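How to Fill and Face Bulk Snack Bins

Posted by Rhodri Gronow, Jun 25, 2022

Individually wrapped cookies and candies look simple to stock, but a bin that was poured full from the carton gets messy fast. Packets slide flat, the printed side ends up facing down, and shoppers dig. The method in this guide works for clear bins on open shelving, whether you run two of them or a whole aisle.
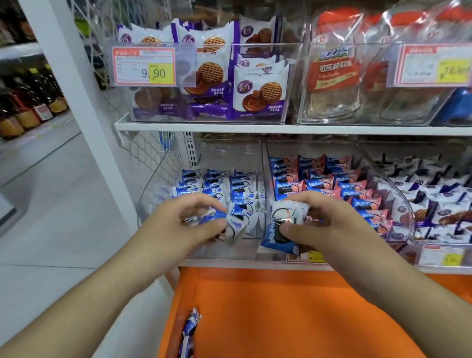
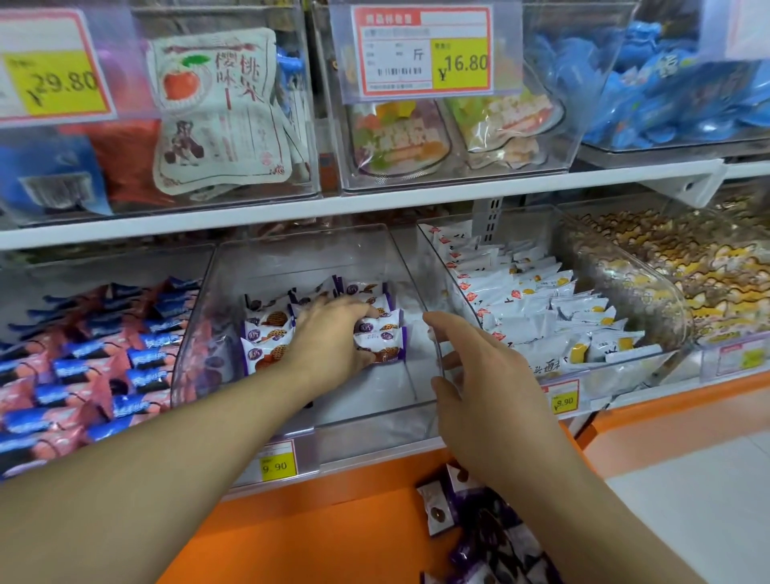
Wrapped cookies in clear bins, with price tags on the bin fronts.

What you need

The carton of stock, a dry microfiber cloth, an empty tote for pulled packets, and fresh price tags if any are changing. A step stool helps with the upper shelf. I use the Sokilano folding one, but any stool with rubber feet will do.

Step 1. Pull what is left

Take the old packets out before adding new ones. Put them in the tote and check them as you go. Anything with a torn seam, a hole or a soft, leaking corner comes out of sale. A wrinkled wrapper is fine if the seal is good. Look for strays from other bins while you are in there. Two flavors from the same maker often share nearly the same wrapper, so read the label and don't go by color.

Step 2. Wipe the bin

Crumbs and sugar dust collect in the front corners. Wipe the floor of the bin first, then the walls, then the outside of the front. Use a dry cloth. Glass cleaner can cloud some plastics over time, and you don't want the smell near food anyway. If something sticky has to come off, take the bin off the shelf, wash it with warm water and mild dish soap, and let it dry completely -- overnight if you can.

Step 3. Load new stock at the back

Check the date on the new carton against the old packets. Stand the later dates in rows at the back, printed side toward the shopper. Hold each packet by the crimped end so you don't press on the cookie. The Skesari wafers we carry break if you so much as squeeze them.

Stop a little below the rim. An overfilled bin spills onto the shelf below every time somebody reaches in.

Step 4. Put the old packets in front

These go in last and sell first. Tilt them back slightly against the row behind. Candies in twist wrappers won't stand, so heap those and level the top with your hand.

Step 5. Check the tag

The tag should match the product in the bin and sit where it can be read from the aisle. If packets are covering it, move them. Check the unit too -- a price by weight and a price per bag look alike on a small tag.

How often

Low bins need a look at opening and again in mid-afternoon. In January we had a 9 a.m. check only, and the popular flavors were down to one row by lunch. Large sealed bags on the upper shelf can usually wait until the next day.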